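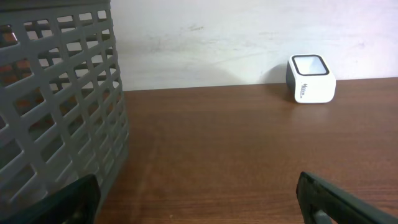

4.3 Checking the grasp planner against the wrist camera

Tritance will report a confidence score for every grasp it proposes. Treat the score as a hint. It tells you how sure the planner is, and a planner can be very sure of a bad grasp.

Before you start, the arm must be homed and the camera calibration from section 4.2 saved. If you skipped 4.2 on the grounds that the factory calibration is "good enough", go back.

1. Open the Skindance console and select Perception, then Wrist view.

2. Check that both finger tips show in the live view. The self-mask hides them from the planner, and it can only do so if they sit where the model expects them.

3. Switch on the mask overlay. It should cover the fingers and nothing else. If it spills on to a basket or the table top, reduce Mask margin to 2 and reload.

4. Switch on the depth overlay. Look hard at two kinds of surface: open lattice, such as a plastic basket with holes in its sides, and anything glassy or shiny. Depth readings there are often plain wrong.

Note: The "Fill gaps" option makes the depth overlay look much better. It does this by guessing. Leave it off while testing -- a filled hole looks the same to the planner as a solid wall.

5. Choose Plan only and set Samples to 1000. Lower settings finish sooner and agree with each other less.

6. Step through the proposals by hand. Reject any whose approach path crosses a basket rim or runs into the wall behind the table, whatever its score.

7. Save the rejected proposals with the session. Support will ask for them.

CAUTION: Do not press Run from the proposal list. In release 29 this button skips the collision check if the scene has changed after planning. The release notes call this "faster execution".

If the same bad grasp keeps coming back, clear the scene cache and plan again. Restarting the console does not clear it, despite what the help text says.

Section last checked by Hui-mei Ko, February 9, 2022.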